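Merkbridge startup teaches its planner to stop and think, but not for long

2018-03-07

MERKBRIDGE - Zokari, the small software firm above the old savings bank, has released a new version of its motion planner, and the headline feature is that robot arms running it will now give up sooner.

The company puts it more kindly. In the release notes the feature is called "bounded replanning," and it lets an arm drop a path that has gone sour and pick another without first going back to its starting pose. Under the old version, an arm that found its route blocked would retreat all the way home, wait, and then quite often choose the same route again.

"It had the confidence of a man who won't ask for directions," said Darcy Landry, who runs the planning team. "We had customers who thought it was a safety feature. We let them think that for a while."

The new planner, Collow 3, keeps a short list of backup paths while the arm is moving. When a joint gets too near its limit, or the cameras report something where nothing ought to be, the software jumps to the best path left on the list. If the list runs dry, it gets 2 seconds to come up with something new. After that the arm holds still and asks for a human, which Landry describes as the hardest thing they have ever had to teach it.

Much of the tuning was done on sorting jobs: pick up a small part, carry it to a bin, let go of it over the bin and not over the floor. The last bit is where planners earn their keep. A bin has walls, the gripper has fingers, and the part sticks out in whatever direction it likes. Collow 2 treated anything in the gripper as a neat box centered between the fingers. Parts are seldom that polite, and the rims of a good many bins paid the price.
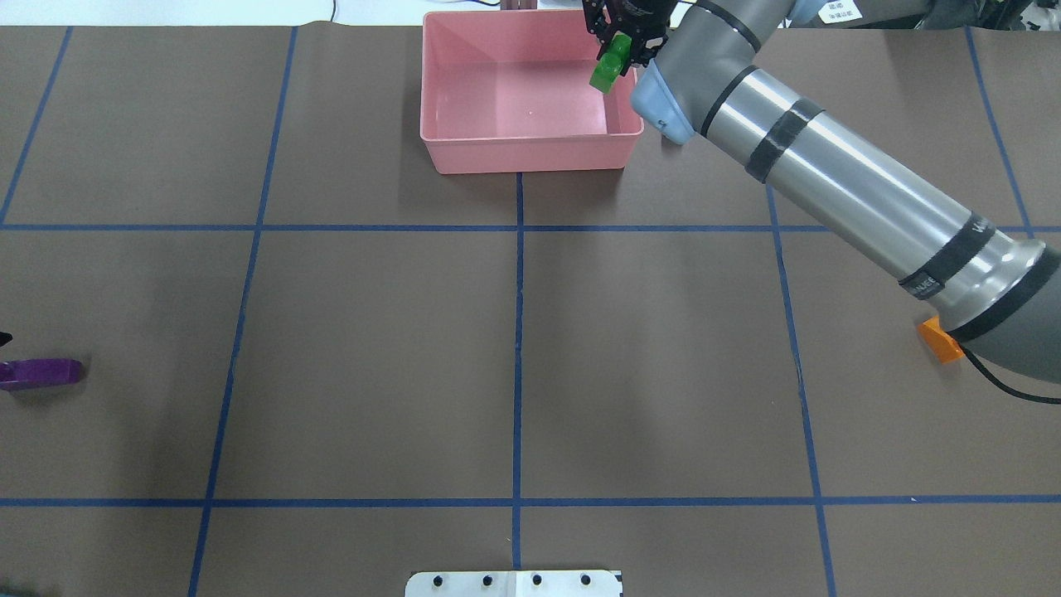 A green plastic piece in the gripper at the corner of the pink bin. Blue tape divides the work surface into a grid.

Version 3 takes its best guess at the shape of the held part from the camera view and adds it to the model of the arm before planning the final approach. When the guess is poor, the planner pads it. When the guess is very poor, it pads it so much that no path into the bin exists, and the arm calls for help while holding a part the size of a walnut.

Jaxon Kennedy, who wrote most of the padding code, would like it known that this is a setting and can be changed.

"People run it at the default and then write to me that it's timid," Kennedy said. "It's supposed to be timid. There's a slider. The slider is in the manual. I also wrote the manual."

To check the release, the team put the planner through 1,000 simulated placements every night, each with a different bin position and a different set of things in the way. Failures were sorted by cause and handed out in the morning. Landry said the longest-lived bug came down to a rounding error in the wrist angle, which made the arm turn nearly a full circle to fix an error too small to see. It was found in August, fixed in August, and put back by accident the same month.

The update also brings a replay tool that many users may end up liking more than the planner. It records every path the software considered and why each was thrown out, then lets an engineer scrub back and forth through the decision. Earlier versions offered a log file, and the log file mostly said "no solution."

One early user is Cloutier, a parts distributor across the river that has been running a test build on its returns line. The firm's engineers asked for just one change, a way to turn off the chime that sounds when an arm requests help. Zokari had not thought of the chime as something that would sound often. The release version has a volume control.

Not everything on the wish list made it in. Two arms sharing one bin will still take turns in a stiff, after-you fashion, with each planner treating the other arm as a wall that happens to move. Kennedy said proper shared planning is next, and declined to give a date, having given one last time.

Collow 3 is a free update for current license holders. Saved settings from version 2 will carry over, except for the joint speed limits, which have to be entered again by hand. The release notes mention this on page 10.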